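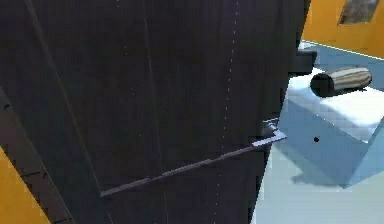
How long should a bunch of cut flowers last once you get it home?

Nine days, if you change the water and keep it away from the fruit bowl, says Ritu Kushwaha, and she would like it known that the fruit bowl is the part people ignore.

Kushwaha has owned Nekstead, a flower shop on the ground floor of what used to be a shoe repair place, long enough to have strong feelings about carnations. She is for them. "People come in and say, anything but carnations, like I'm about to force one on them," she says. "A carnation will outlive your interest in it. I can't say that about a peony."

We spoke in the back room at 5:40 in the morning, which was her idea. The wholesale truck had come and gone. She stripped leaves off stock stems the whole time and made eye contact perhaps twice. Her sister Aarti, who runs deliveries, came through with a clipboard, looked at me, looked at the clipboard, and left again.

I had come to ask about substitutions. Anyone who has ordered flowers over the phone or online knows the small print: the florist may swap in something of equal or greater value. I had always taken this for a dodge. Kushwaha took the question calmly, in the way of a person who has been yelled at about it before breakfast.

"The picture on the website was taken in one month of one year," she says. "You're ordering in a different month. There's a white ranunculus in that picture. In August I can't get a white ranunculus that you'd want to be seen with. So I use lisianthus, and it's good, and it costs me more, and then I get a call."

Some of the calls she remembers fondly. One customer wanted to know why his wife's arrangement had "leaves in it." Another sent back a vase of blue delphinium on the grounds that it was a different blue. "From what?" she says. "He didn't know. Just different."

Most swaps, she says, go wrong for the same dull reason, and it has to do with what people write in the order. They name a flower when they care about a color, or they name a color when they care about a smell. Nekstead now has a line on its order form that says "What would upset you?" It was Aarti's suggestion. The answers have been instructive. Lilies are far ahead, mostly on account of cats, which is fair, as lilies are dangerous to cats and Kushwaha will not send them to a house that has one. After lilies comes baby's breath, then "anything that looks like a funeral," which she has stopped trying to define.

"Yellow," she says. "White. Big. Small. Purple ribbon. I've been told all of those look like a funeral. I do funerals. The families ask for sunflowers."

Her buying is done through a wholesaler called Katiyar, where her contact for years has been Devendra Tyagi. I reached him by phone later in the day. He was eating lunch and made no secret of it. Tyagi says florists fall into those who order what they need and those who order what they hope for, and that he has made a decent living off the second kind.

"Ritu is the first kind eleven months of the year," he says. "Then February comes and she's the second kind like everybody else."

February is where the 597 comes in. That was the number of orders Nekstead took for Valentine's Day this year, against a shop that on a normal day is happy with a few dozen. Of those, 137 asked for delivery before noon. Aarti has one van and a cousin's hatchback.

"You can do the math," Aarti says, having come back through without the clipboard. "I did the math. I did it at two in the morning and I didn't like it, so I did it again."

They got through it by calling people. Akash Rastogi, who was hired for the holiday and never quite left, spent the day before on the phone asking noon customers whether they would take their roses a day early for a free upgrade to a taller vase. A hundred of them said yes. Rastogi, who is twenty-three and had never sold anything in his life, puts this down to his voice. Kushwaha puts it down to the vase.

He has since been given charge of the software. The shop runs its orders on a program called Wuron, and nobody there has a kind word for it apart from Rastogi, who has several. It prints the card message and the delivery slip on the same sheet. In March it printed a customer's private note to the shop, "please make it look expensive but it shouldn't be," where the card message should have gone. The recipient called to say thank you. She thought it was very funny. The sender has not been back.

"I've fixed that," Rastogi says from the front of the shop.

"He's fixed that," says Kushwaha, to the stock stems.

I asked her for advice that a regular person could use, and she sighed, but she had it ready. Cut the stems when you get home, even if the shop cut them already. Use the packet of food and use the amount of water it says, because half a packet in a full vase is mostly a gesture. Take off any leaf that would sit under the water line. Wash the vase with soap first. Customers tend to nod at that last one in a way that tells her the vase will not be washed.

She has no patience for the penny, the aspirin or the splash of vodka. "If you have vodka, drink it," she says. "Then change the water."

As for ordering, she would rather you called. Mornings after ten are best. Give her a price, a color you like, the thing that would upset you, and whether anyone will be home. Leave out the name of the flower unless you mean it. The regulars have worked this out. Rajkumari Nautiyal, who has sent her own mother flowers from Nekstead every month for six years, calls, says "the usual money, not pink," and hangs up. She has never had the same arrangement twice. I called her to ask if she minded.

"I've never seen one of them," she said. "My mother lives in another city. She says they're nice."

By seven the front lights were on and a man in a raincoat was already at the door, pointing at his watch. The shop opens at eight. Kushwaha let him in. He wanted one stem of something, he said, but not a rose, and he wanted to know what Meltska was. It's a pale green spray mum, on the sign by the register at three dollars. He bought two, and asked if they came with the food.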